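Home Talks Handouts Meetings Contact Search

Playing twenty minutes of French: a guessing game with adult beginners
Speaker notes, Skodcombe tutors' meeting, afternoon session
Yolanda Salcedo

Start when the door is shut. Handouts go round at the end, so people look up.

Who I am: I teach the beginners' French class at Oltden, evenings, 21 on the register this term. Most of them did some French at school and say they remember none of it. They remember quite a lot, but they won't say it in front of other people. Armelle Pons takes the group above mine and gets them once they have started talking, so she hears about it if they haven't.

What the talk covers: one game, how I set it up, which questions I teach first, what goes wrong. I am not going to talk about games in general.

The problem I had

Beginners learn to answer questions and hardly ever get to ask them. In a normal lesson I ask, they answer. By November my lot could tell me where they lived and what they ate for breakfast, and they could not ask a stranger whether the shop was open. I counted questions asked in French by students during one ordinary lesson. It was 2, and one of those was "ça va?"

(Pause. Ask the room if that sounds familiar. Don't let it run on.)

The game

It is a children's guessing game, the sort where each player has a secret character and the other one narrows it down by asking yes-or-no questions. You put the flaps down over the ones it can't be. This version has animals, with the French name printed under each one. That last part is what sold it to me. A lot of sets give the characters first names, and then all you practise is hair and glasses.

Put the four slides up now and leave them up for a minute. Let people read the names for themselves.
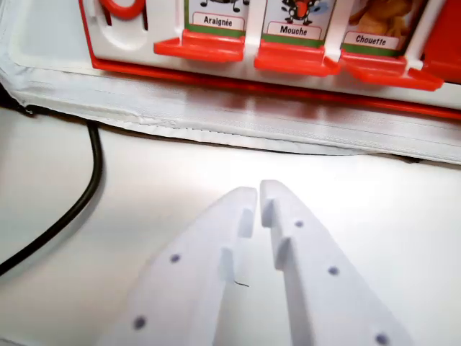
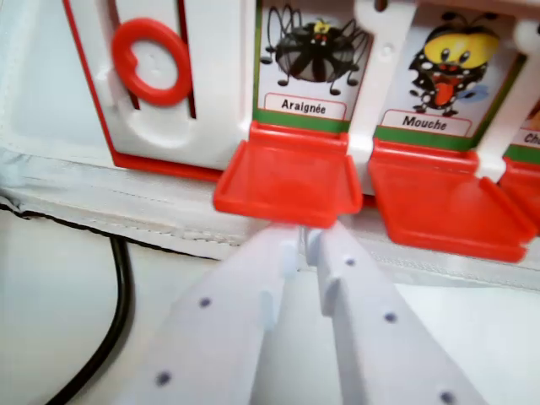 Araignée and Mouche, with their labels.

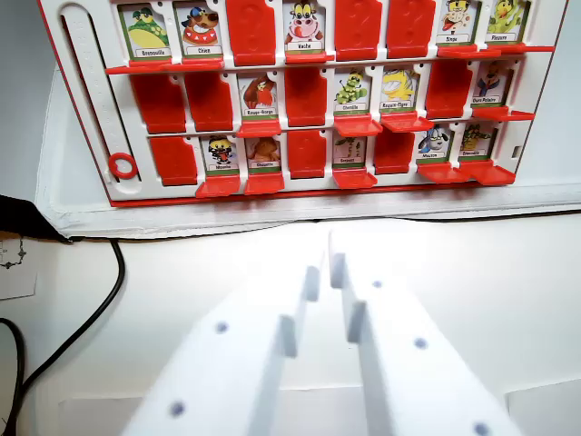
The one to read from: Grenouille, Chien, Vache, Singe, and further down Chenille, Mouette, Chouette.

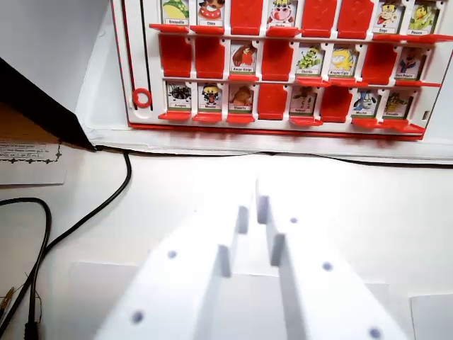
Setting up. Pairs, or two against two if they are nervous. Two against two is better in the first week, as they have to agree on the question before asking it and that gets the grammar talked over quietly. Write the secret animal on a slip of paper and put it face down. People change their minds otherwise, or forget what they picked.

Before anyone plays, read all the names aloud together. It takes a few minutes and it is worth doing slowly. Points to make:

— Grenouille and chenille. Same spelling at the end, different sound in the middle. Say them one after the other until the difference is clear.

— Mouche, mouette, chouette. These get muddled every time. A fly, a seagull and an owl. I put the three on the whiteboard and leave them there all evening. Someone will ask about "chouette" meaning "great", and it does.

— Ours. The s is sounded when there is one bear. Most people leave it off. Armelle corrects this harder than I do.

— Araignée. Lots of vowels, take it in pieces. I do a-rai-gnée, then join it up.

Questions to teach first

Give them the pattern and nothing else: "Est-ce que ton animal..." and then a verb. I know it is long. It is safe, it works with everything, and it gives them time to think while their mouth is busy. Inversion can wait.

The ones on the handout:

Est-ce que ton animal vole ?
Est-ce que ton animal nage ?
Est-ce que ton animal a des plumes ?
Est-ce que ton animal a des pattes ?
Est-ce que ton animal est vert ?
Est-ce que ton animal vit dans la mer ?
Est-ce que ton animal mange des insectes ?
Est-ce que ton animal est dangereux ?
Est-ce que ton animal fait du bruit la nuit ?

Nine is enough for one evening. They make up their own after the second round anyway.

Say something here about "il". Teodoro Esteban asked me about this when I ran through the talk with him, so others will too. If a student carries on with "Est-ce qu'il est grand ?", the "il" is for "l'animal", so it stays masculine even when the animal is une mouche or une vache. It also means the question gives nothing away. If they slip into "elle" they have told their partner the gender, and a sharp partner will use it. I point this out in week two. In week one I let it go.

Answers. Insist on a full sentence back. "Oui, il vole." "Non, il n'a pas de plumes." The change from des to de after the negative comes up constantly, and this is the best practice for it I have found. I used to do it with a worksheet about what was not in the fridge.

What goes wrong

People argue about biology. Does a seagull swim? Is a caterpillar an insect? Does an owl count as dangerous? I used to stop this. Now I only stop it if it is in English. Adoración Vidal, who sat in for two evenings, got a very good ten minutes out of whether a frog lives in the water, all in French apart from the word "tadpole".

Flaps go the wrong way. Someone hears "non" and puts down the ones that should stay. Remind them to say what they are doing as they do it: "Il ne vole pas, alors je baisse la mouche." It slows the game down, and that suits me.

Someone always guesses early. Fine. My rule is that a wrong guess costs a turn.

The strong student finishes in four questions and sits there. Have them play again without "est-ce que", or ask them to keep the score in French.

Noise. If you have a room next to another class, warn them.

Timing

About 21 minutes from reading the names to putting the lid on. I do it in the second half, after the break, when they are tired of writing. Two rounds, swap partners between them. If you go to three rounds the questions get lazy and everyone asks about wings.

Cost and making your own

Don't spend long on this. You can buy the game or make a paper sheet with the same sort of names and cross them out with a pencil. Paper is cheaper and works with a full class. The flaps make people lean in, though, and I get more talk out of them. I use one proper board at the front table, and the other pairs have sheets and take turns to come up.

If anyone asks about word lists: the course at Vendport works from a list of 900 words for the first year and there are very few animals in it. I don't mind that. They are here to practise the questions, and the questions are all made of words on that list.

Questions from the room, then handouts. Keep the pronunciation sheet back for people who want it, it is the pale green one in the folder.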